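Fitting a thermostatic bar shower valve to existing pipes
June 2018

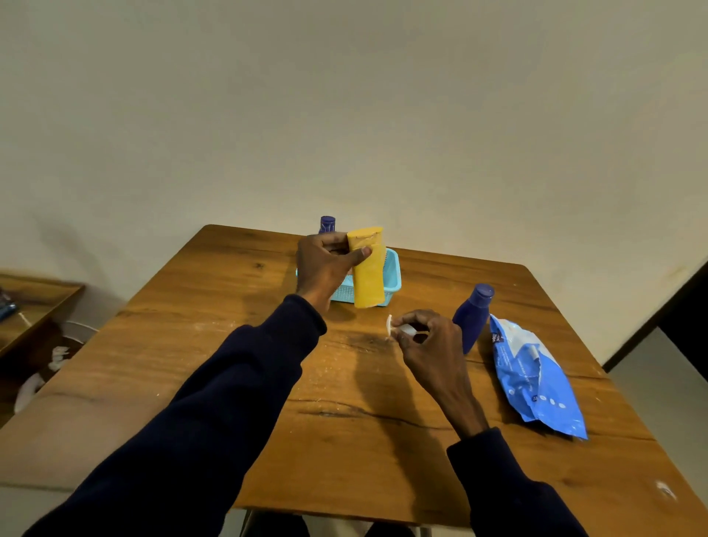

Swapping an old bar valve for a new one is a morning's job if the pipe centres match. Measure first. Most are 150 mm, older ones can be anything. I did ours with a Kanness bar valve, mid range, comes with the elbows and two chrome covers but no sealant, so you need your own. Anything in a squeeze tube that you hold cap down, like the yellow one, will run to the nozzle on its own, handy with silicone when you're halfway round a cover plate and don't want a gap. Keep it in the basket with the small bits or you will be hunting for it.

What you need

Adjustable spanner, smooth jaws if you have them
PTFE tape
Sanitary silicone
Small spirit level
Old towel for the tray
Masking tape

Taking the old one off

Water off at the stopcock. Open the shower and let it drain down. If you have a tank in the loft turn off the gate valve on the hot side as well — I forgot and got a wet sleeve.

Towel over the plug hole. Undo the two big nuts behind the valve, bit at a time, left then right. Valve should come forward. Don't yank it.

Scrape off the old silicone round the covers. Takes longer than you think. Wipe the tails clean and look at the threads.

Fitting the new one

1. PTFE on the wall threads, 10 to 12 turns, clockwise looking at the end of the thread. Screw the elbows in by hand then nip up.

2. Level across the two elbows. They are offset so you can turn them till the centres are right.

3. Covers on. Push them back to the tiles, no silicone yet.

4. Fibre washers in the nuts. Masking tape round the chrome so the spanner dosen't mark it. Offer up the valve, start both nuts by hand, then tighten evenly.

5. Hot on the left, cold on the right. If yours are the other way round you need a reversed valve, the Skyrme one was £42 when I looked.

6. Water on slowly. Check for drips. Leave it ten minutes and check agian.

7. Silicone round the covers, leave a small gap at the bottom so a leak can show itself. Leave overnight before you shower.

Setting the temperature

Should be 38 at the stop button. If its out, pull the cap off the handle and adjust the spindle as in the leaflet, small turns, thermometer under the head.

Any questions use the form — Přemysl Hrnčiar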